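Household chores readiness check – table clearing
Site: Wetau test kitchen
Date: 10 Aug 2019
Unit: Kavard arm, Wovel software
Checked by: Yaryna Karpenko
Reviewed by: Rawiri Donnelly

1. Emergency stop within reach of operator
OK.

2. Cables clear of walkway
Fixed during check. Power lead was across the doorway – now taped along the wall.

3. Finger screws tight
OK. Two were loose last time.

4. Stops when a hand enters the work area
OK, but slow to restart. Operator had to clear the fault by hand.

5. Picks up cups and mugs
Partial. Fine with empty mugs. Do not run with hot drinks.

6. Wipes table
Not ready. Misses the corners and pushes crumbs onto the floor.

7. Picks up flat items
Not ready. 13 tries with coasters, 2 good lifts. The fingers slide over the rim or press down on it. A person still does this job faster.

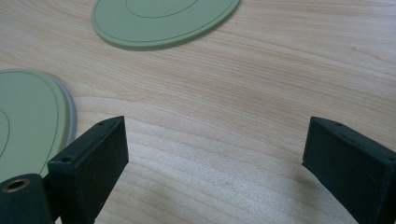 Item 7. Green coasters on wood tabletop, jaws open.

8. Table surface free of scratches after run
OK. Check again after any change to finger height.

Overall: supervised use only. Not cleared for homes.

R.D. comment: agree on 6 and 7. Try a softer fingertip before the next check, and keep the same coasters so the results compare.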